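Bratley Press Brings a Well-Loved Book of Daily Prayers Back into Print

MESTDEN – Bratley Press is so pleased to announce that "The Lamp Left Burning," a book of evening prayers and short reflections by the Rev. Natnael Endale, will return to bookstores this January in a new and gently revised edition.

Many readers first met these pages at a kitchen table or beside a hospital bed, and quite a few have written to us over the years asking where they might find a copy to give to a friend. We are happy, at long last, to have an answer for them!

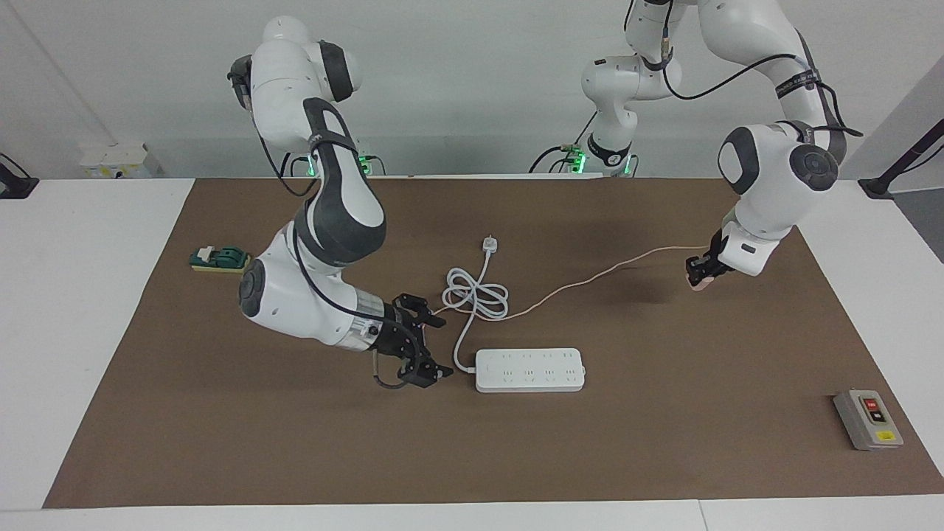
The new edition runs to 192 pages and keeps all 26 of the original reflections, along with 13 that have never appeared in print before – most of them on the Psalms, and written during the author's years at Nevberg Chapel. Abenezer Tilahun has written a generous foreword about learning to pray when the words won't come.

"I wrote these for tired people, because I was one," Endale said. "If a reader gets through half a page and falls asleep, I will be perfectly content."
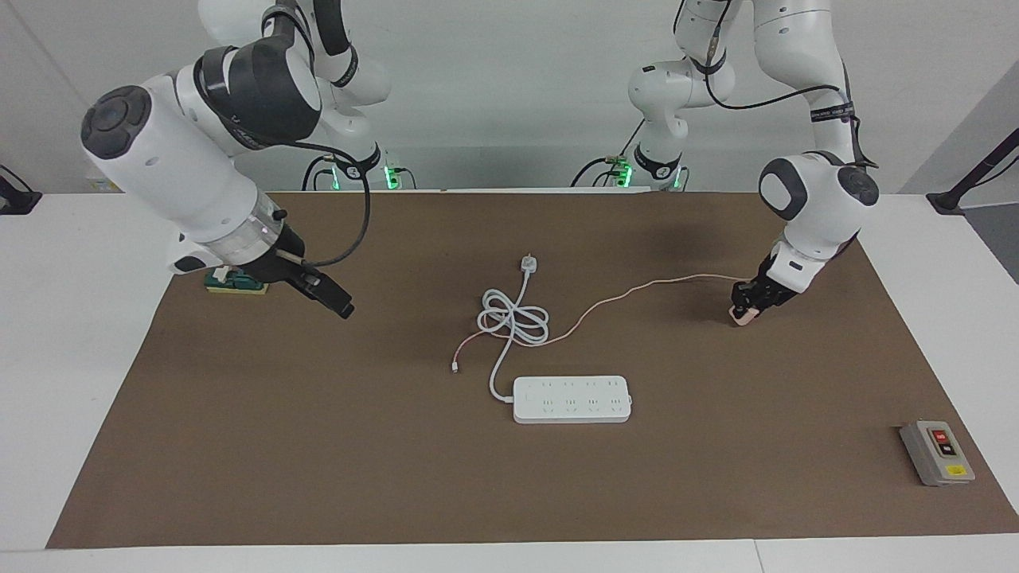
Two white robot arms at a table covered with a brown mat.

Endale will read from the book at Jelínek Hall in Mestden on Tuesday at 4 p.m. Admission is free, and coffee will be served afterward.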